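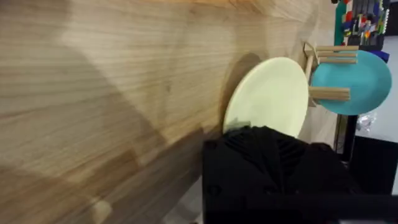 Slide 1. Wrist camera, pale plate at the left post of the rack, teal plate already in the slots.

Speaker notes – "The gripper that let go: a fault in the plate cell at Ladley"
Perrine Mallet
Emurville, February 9, 2018

Slide 1 stays up while people sit down. Start when the side door is closed.

Say who I am and that Solange Caron did most of the log work. She is in the second row and will take the questions on the controller.

The talk is about one fault. It broke plates and it could have hurt someone's hand. We had it for most of November before we understood it, and for part of that time we were fixing the wrong thing.

Point at the fingers on the slide. The pale plate is up on its edge and the gripper is at the lower part of it. Everything I have to say is about that contact.

Slide 2. The task

Pick a plate, turn it upright, bring it to the wooden rack, slide it between the dowels, open, back off. One arm, one two-finger gripper, one camera at the wrist. The arm control is Koubek, the gripper driver is Jivero. Those are our in-house names for the two software packages, named after meeting rooms in the old building. Don't spend time on this.

We ran batches of 30 plates. A person stands at the end of the table, restocks, and clears the rack when it is full. That person matters later.

Slide 3. What we saw

The arm would bring a plate to the rack, start the insert, and the fingers would open early. Sometimes by a second, sometimes less. The plate dropped onto its edge and then went over, usually to the left, away from the rack. Most landed on the table and survived. Some rolled.

No error on the screen. The program believed it had finished the insert, opened the gripper on purpose, and moved on to the next plate.

Pause here. People tend to ask whether it was slipping. Say we thought so too and that the next slide is about that.

Slide 4. The wrong fix

We assumed grip. Glazed plates are smooth, and the finger pads had been on for a long time. So we changed the pads, then raised the closing force, then changed the pads again. After the second change the drops went away for two days and I wrote to the project list that it was solved. Read that message out. It is on the slide.

It came back on the third day. The higher force also chipped two rims, so we had a second problem that we had made ourselves.

Slide 5. The logs

Solange pulled every run with the new pads and the old ones together. 800 inserts, 143 of them with an early open. She lined them up by arm position and not by time, and that was the useful step. The early opens were almost all in the same small zone, when the plate was level with the left post and had not gone in behind the dowels yet.

If someone asks about the rest: a few were real slips with the old pads. We don't claim to explain every one.

Slide 6. Cause

The insert move ends on contact. The arm pushes gently until it feels resistance, and resistance is supposed to mean that the plate is seated. If the plate's edge touches the left post on the way in, the arm feels that as well, and the reading is big enough to pass the threshold. The program takes it as seated and opens.

There was a position check that should have caught this. It compared the arm with the expected end point and refused to open if it was too far off. The tolerance had been widened during setup, when the rack was not fixed to the table and kept moving. Then the rack was fixed down and the tolerance stayed as it was. I was the one who widened it. Say so.

The two good days: the rack had been taken off for cleaning and put back slightly to the right. The plates cleared the post. It had nothing to do with the pads.

Slide 7. The safety part

Go slower here.

On run 451 a plate tipped and the operator reached in and caught it. The arm was already on its way back for the next plate. It passed over her forearm and did not touch her. She reported it herself the same afternoon, which I am grateful for.

Three things were wrong. The reach distance from the end of the table was short enough that a person could get in without taking a step. The speed on the return move was higher than it needed to be. And we had told people in training to keep the table clear, so catching a falling plate felt like part of the job.

We stopped the cell that day. It should have been stopped earlier. We had treated the drops as a quality problem, and a falling object next to a moving arm is a safety problem from the first one.

Slide 8. What we changed

Tolerance on the position check back to the original value. If contact comes outside it, the arm holds the plate, stops, and asks for a person.

Approach path moved so that the plate comes in wider of the left post.

Closing force back down.

Return move slowed. A light curtain at the end of the table, tied to the stop circuit.

New line in the operator sheet: if a plate falls, let it fall. We put a bin of spare plates next to the cell so that it is plain we mean it.

Slide 9. Since then

No early opens so far in normal running. We have had stops from the position check, and when we looked, the rack had shifted or the plate had been picked crooked. Those stops cost time and the shift leads have complained. I would leave them in.

Not solved: a plate picked far off center can still meet the upper dowels on the way in. The arm stops correctly but somebody has to go in and free it, and the release procedure is still on paper only. Solange has a draft.

Slide 10. Questions

Likely ones: why no force sensor in the fingers (cost, and it would have shown contact with the post too). Why keep the wooden rack (the customer uses it). Whether the setup checklist has changed – yes, temporary tolerances now get a date and a name, and they go on the handover page.

If we run over, skip slide 4 and keep slide 7.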